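The Paper Cup Gets Dressed Up

Marjorie Hartley keeps 2 kinds of cups in her kitchen in Nuttall: the glass ones for family, and paper for a crowd.
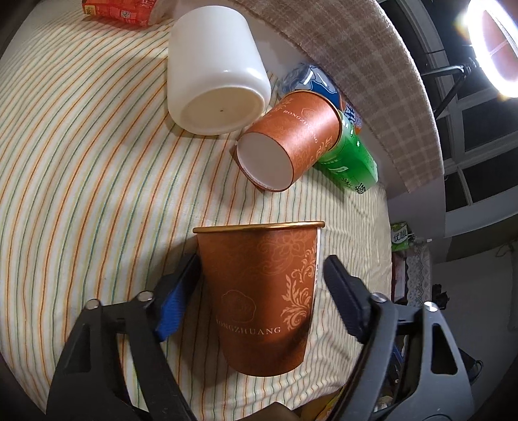 The paper ones used to be plain white. Then she started hosting a tea every October, and plain white looked like a dentist's office. Now she buys printed cups, orange-brown with a gold rim and pale floral scrollwork, and she has gone through 815 of them.

Her neighbor Liam Wragg sells party goods at Rasora, a small shop downtown. He says patterned cups outsell plain ones there, mostly to people planning weddings and holiday meals.

"They want it to look nice on the table," he says. "They don't want to wash 900 cups."

Hartley stores hers upside down in a cabinet, away from the stove. She fills them to an inch below the rim and puts out a marker for names.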